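Turnano Opens Registration for the Skellstead Model Flying Days

12/11/2022
By Danica Matić
Shares 35 | Comments 0

SKELLSTEAD – Turnano, the hobby association of Skellstead, opens today the registration for its Model Flying Days, which will take place in May on the Fahy field. The association has prepared 276 places for pilots, and 500 tickets are reserved for school pupils without payment.

"We wanted for a long time to come back to Fahy, where the grass is short and the wind is kind to small airplanes," said Despina Ionescu, president of Turnano. "Our older members learned to fly on this field, and they are very happy." 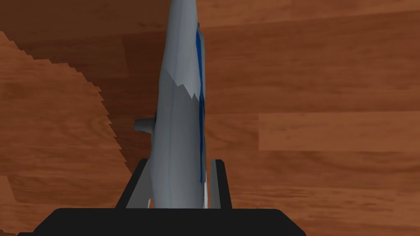 A model airplane in light gray with a blue stripe. Computer rendering.

The program includes gliders, electric models and a free class for models built at home. Each evening there will be a repair workshop, guided by Ilir Todorova, and visitors can bring their own damaged models. Parking is at the Bukeck mill, and a bus goes from there to the field.

Pilots must send the registration form together with proof of insurance. The fee is 35 euros and it includes lunch. Models with a combustion engine are not accepted this year, in agreement with the neighbors of the field.

Questions from the press are answered by Rok Dervishi at the Turnano office in Skellstead.

Related
Bukeck mill bridge is open again for cars
Spyros Grgić wins the indoor glider cup
Skellstead library receives 800 books on aviation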